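关于雅图姆(Astum)共享书房

雅图姆是一家做小型共享办公室和自习空间的公司,名字沿用创办时的英文写法Astum。我们目前的工作内容有两块:一是经营自己的共享书房,二是替别的公司和学校布置讨论室、茶歇区和小会议室。两块业务用的是同一批人,同一套家具清单。

公司的由来

创办人Mircea Stoica早年做家具安装,后来转做办公室搬迁。搬迁做久了,他发现很多公司的会议室里都摆着一张长桌,平时只坐两三个人,坐在两头的人说话要提高嗓门。他先租下一间67平方米的临街房,放了几张异形桌,按小时出租给附近做翻译和做账的人。头一年二月开门,到夏天位子已经不太好订,于是又接下了楼上的一层。

楼上那层后来成了现在的主店,可以坐94人。临街的老房子还留着,改成了样板间,客户来看桌子、试椅子都在那里。

我们怎么选桌子

长方形的桌子好摆、好拼,我们的独立座位区用的都是这种。但两三个人一起做事的地方,我们更愿意用曲线桌面。凹进去的地方让人可以靠近桌子坐,凸出来的地方用来放电脑和摊开的资料,几个人各占一块,互相又看得见。

曲线桌的缺点也要说清楚:占地方,靠墙放不合适,搬运时容易磕边。房间短边不到三米的,我们一般不推荐。桌面的收边我们每年检查一次,有翘起的当月修。

这类桌子的第一版是和Jarko工坊一起定的。图纸改了14次,主要改的是桌脚的位置,早先的样品坐下去膝盖会碰到立柱。现在定型的款式在内部叫Prurkix,有大小两种,颜色以浅木色为主,也可以按客户的地板另配。

椅子

讨论区的椅子要轻,一只手能拖走,聊完了能随手归位。长时间办公的座位另配可调高度的办公椅,不和讨论区混用。椅子脚下的垫片由店里统一更换,客户自己的房间我们会留一包备用的。

桌上放什么

有几年我们试过“清桌”的规定,客人离开时桌面必须什么都不留。执行下来大家都嫌麻烦,长租的客人尤其不愿意每天把杯子和书收进柜子。现在的做法分两种:

按小时用的桌子,离开时请带走个人物品,公用的鼠标垫留在原处。
长租的桌子,杯子、书、鼠标可以留在桌上,请尽量靠一侧放,中间空出来,晚上擦桌子时方便。

食物不过夜。纸张和小册子我们擦桌时会拿起来再放回原位,不会替客人扔掉。

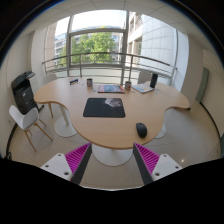

浅木色曲线桌与白色椅子,桌上有鼠标垫、鼠标、杯子和书册。

为公司和学校布置房间

我们承接的房间多数不大。流程是先上门量尺寸,再出一张平面图,客户确认后订货。现货的桌椅送货和安装在同一天完成,定制的桌面要等工坊排期。旧家具能用的我们会建议留下,只补缺的部分。

去年完成的项目里,阿什沃思(Ashworth)语言学校的教师休息室花的时间最长。老师们要在里面备课、吃午饭、和学生家长谈话,三件事挤在一间房里。最后的方案是一张大曲线桌放在中间,靠窗加一排窄台面,吃饭挪到走廊尽头的小间。学校后来又订了第二间。

单次订购满100件的客户,我们安排专人跟单,其余订单由店里的同事轮流负责。报价里写明的项目包括桌椅、运输、安装和旧家具搬离,电线和网络不在我们的业务范围内,需要客户自己找人。

开放与参观

主店早上八点开门,晚上十点关门。样板间需要提前预约,下午两点以后有人接待。来看桌子的客人可以带上自己的电脑,坐下来用一会儿再决定。带房间的平面图来最好,手画的也可以。

长租座位按月结算,中途换桌子不另收费,有空位就能换。退租时请把柜子钥匙交到前台。

相关页面
独立座位与长租说明
Prurkix曲线桌尺寸表
阿什沃思语言学校教师休息室
桌面划痕的日常处理
样板间预约须知

联系我们:请到主店前台或通过预约页面留言 | © Astum 版权所有 | 返回顶部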